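August, page 6

Bedroom, window side, 8 am

Started with the window before touching the bed. The sash was stiff last time and Zodwa Steyn wanted the hinge side looked at. Wiped down the black uprights and put a drop of oil on the catch. Cream curtain kept over to the left so it doesn't get trapped. Haze over the town, pinkish low down, with the brick blocks lit up. 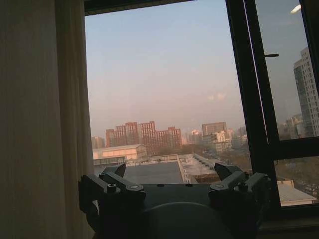 Bed and clothes

Duvet stays on, white cover, no change until the next wash. One denim jacket to fold, the pale stonewashed one. The collar is the awkward part. The stitching makes it stiff and it springs up if the sleeves go in first.

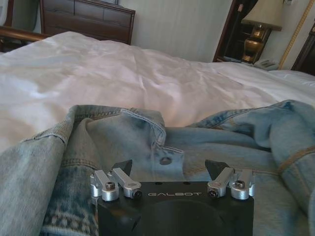

Order I'm settling on: shake out, lay face down, smooth the collar flat, sleeves across the back, then bottom edge up to the shoulders. Four goes at this before writing it up. Zodwa folds hers in thirds and says it takes less shelf.

To do: ask Eletti for two more hangers, the wide sort. Check the curtain hem. Oil the catch again in September.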